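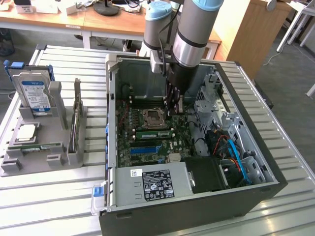 About the Kendia Robotics Programme

The Kendia Robotics Programme is the robot assembly and automation strand of Kukum Technical College. It is open to students in their second and third years of study and to a small number of first-year students who have completed the workshop safety course. The programme is taught by the Department of Engineering and is overseen by the Head of Automation, Dr Doina Ristić.

The programme began as an evening club with one bench and a shared cupboard. It now forms a recognised part of the college timetable, carries credit towards the Diploma in Applied Automation, and enters a team each year in the Bevason Assembly Challenge. There are 43 students enrolled at present, divided between the taught class and the project teams.

Our purpose

The college takes the view that students learn automation best by giving a machine a task that people find fiddly. Much of the teaching on offer to this age group concentrates on moving blocks or following a line. These are good first exercises and we continue to use them in the introductory term. From the second term onwards, however, our students work on real equipment with small parts, tight clearances and components that can be damaged by careless handling.

For the past two years the main subject of study has been the assembly and servicing of desktop computers. A computer tower brings together a number of different handling problems in a single case. A processor must be lowered squarely and without force. A memory module must be lined up with its slot and then pressed home firmly. An expansion card has to be held by its edges and brought down past cables that do not stay where they are put. Students are asked to study each of these actions by hand before they write any instructions for the arm.

The Darko Project

The Darko Project is the largest piece of student work within the programme. Its aim is to fit a processor, memory, a hard drive and an expansion card into a used desktop tower with the robot arm, starting from a tray of parts laid out in known positions. The project is run by the students under the guidance of Mr Kojo Agbeko, Senior Workshop Instructor, and is reviewed by teaching staff at the end of each term.

Work on the project is divided into the following areas.

1. Fixtures and parts holders. Students design the holders in which parts wait to be collected, and produce them on the college's 3D printers. Each part has its own slot or recess, so that the arm meets it in the same place every time. The hard drive and the expansion card stand upright, the processor lies in a shallow pocket, and the memory modules lie flat. A holder is redrawn whenever a finger of the gripper is found to touch its sides, and students are expected to keep every earlier version of the drawing.

2. Positioning of the case. The tower is laid on its side on the slotted aluminium table with the side panel removed. This group is responsible for the placing of the case, the routing of the cables inside it and the setting of the processor retention lever before a trial begins. 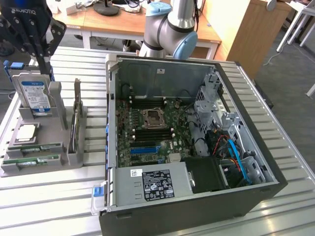 3. Motion and gripping. Students in this area write and test the movements of the arm. They choose the approach to each part, the height at which the arm slows down and the force with which the fingers close. All new movements are tried first at reduced speed with a member of staff present.

4. Vision. A small camera at the gripper gives the group a close view of the board. Students learn to find fixed features, such as the square bracket of the processor socket or the bright blue expansion slot, and to use them as reference points when the case has shifted slightly on the table.

5. Records and reporting. Every trial is entered in the project log, including those that were stopped early. The log gives the position of the case, the version of the holder and the name of the student at the controls. A trial that has not been logged may not be used in a report.

Students move between these areas during the year. We ask each of them to spend at least one half-term on records, and the quality of the log is taken into account when the team for the Bevason Assembly Challenge is chosen.

How the class is taught

The taught class meets for 3 hours each week in the automation workshop. The first part of the session is given over to instruction and the remainder to supervised practice. Across the year, students complete 62 hours of bench work, of which 40 must be spent on a single project. Attendance is recorded, and students who miss a safety briefing are not permitted to use the arm until they have attended another.

Assessment is by practical task, written log and a short interview. In the practical task, the student is given one part and one destination, and must explain the chosen method to the assessor before running it.

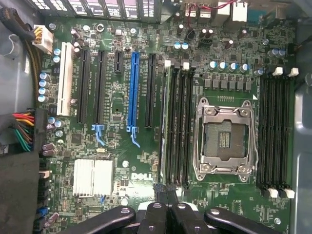 The interview is held at the bench, and students may refer to their own notes. Assessors will usually ask the student to name the parts of the motherboard, to say which of them should not be touched by the gripper, and to describe what the program would do if a part were missing from the holder. Particular attention is paid to the processor socket. The contacts inside it are easily bent, and candidates are expected to know the correct order of work around it, from raising the lever to closing the frame.

Equipment and materials

The workshop is equipped with a collaborative robot arm, a two-finger gripper, a fixed camera and hand tools for each pair of students. Computers used in the programme have been withdrawn from the college's offices and classrooms. Storage drives are wiped by the IT department before they are released to us. Parts which can no longer be used are sent for recycling through the college's normal arrangements.

Staff

Dr Doina Ristić has overall charge of the programme and teaches the third-year units in motion planning. She joined the college from industry, where she worked on packing and sorting lines.

Mr Kojo Agbeko teaches the practical sessions and supervises the Darko Project. He is also the first point of contact for students who wish to borrow equipment or book additional bench time.

Admission

Applications from current students are accepted in May for the following academic year. Applicants should submit a one-page statement and the name of a member of staff who knows their work. No earlier experience of programming is required for the taught class, although applicants for the project teams should be able to read and alter a simple program.

Parents, employers and partner schools wishing to visit the workshop are asked to write to the Department of Engineering at the college's main address. Visits take place during term and are arranged so as not to interrupt assessed work.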